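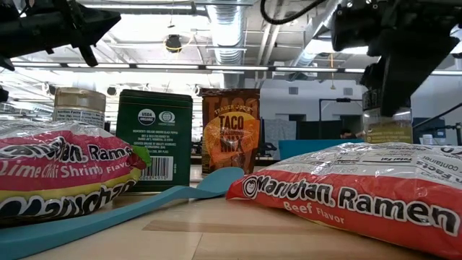 Ramen, taco seasoning and pepper on the kitchen table, both arms overhead

Wodine student robotics project: spring progress report to the Mekutgate small grants program

Hi again! You asked for a page or so on where your money went and what the students have to show for it, so I'll start with the news I'm happiest about. Both arms are up and running, the team has stuck with it all term, and we're still under budget (barely, but I'll take it).

A quick refresher, as I know you read a lot of these. The project is called Wei, and the goal is a two-armed setup that can put away groceries and tidy up a kitchen table. The students drive the arms by hand to record practice runs, and then they train the software on those runs. We promised you 300 recorded runs by June. As of this morning we have 250, and the ones we threw out for bad camera timing aren't in that number.

The groceries have been more of an education than I expected. We began with boxes and cans back in the fall, and everybody got pretty comfortable with those. Then we moved on to bags and pouches and it was like starting over. A ramen package is slick and crinkly, and it has a hard block inside that slides around when you pinch the wrapper. The students argued for most of an afternoon over whether to grab the end or the middle.

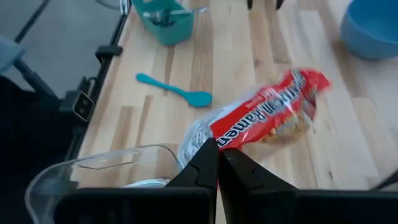 The middle won, more or less. If you come in with the fingers mostly closed and take the wrapper across its width, you get a decent hold and the block mostly stays where it is. One of the sophomores wrote up a little guide to this for the new members, with drawings, and it's now taped inside the cabinet door. I'd love to send you a copy if you have any use for a two-page essay on picking up noodles.

On to the money. The biggest purchase this term was the replacement finger sets and cables from Darnard, which came to $2,000 with shipping. That's more than the line in our original budget, and I moved funds over from travel to cover it, as we discussed on the phone. Groceries and kitchen stuff have cost next to nothing. We reuse the same packages until the wrappers give out, and I've been raiding my own pantry for the rest.

We have 22 students on the roster now. Attendance gets thin around midterms, as you'd guess, but there's a solid core who'd be in the lab until ten every night if I let them. Several joined with no programming background at all and are now the ones fixing the recording scripts when I break them. 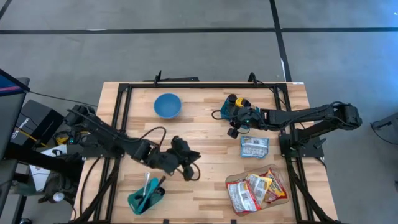
What's left before June is mostly the two-arm work. One arm picking something up and setting it in a tray is in good shape. Getting both arms to cooperate, say with one steadying a container while the other drops a package in, is still slow, and our success rate there isn't something I want to put in writing yet. The students have also asked to redo the camera calibration from scratch, which will eat up a week or so. I said yes. The old one was mine and it wasn't great.

I do have one request. Could we push the final demo to the end of June? The room is booked solid before then, and the extra time would let us get the last batch of runs recorded and trained on. If that works for you, I'll send over a few possible times and the parking info. Come hungry for ramen!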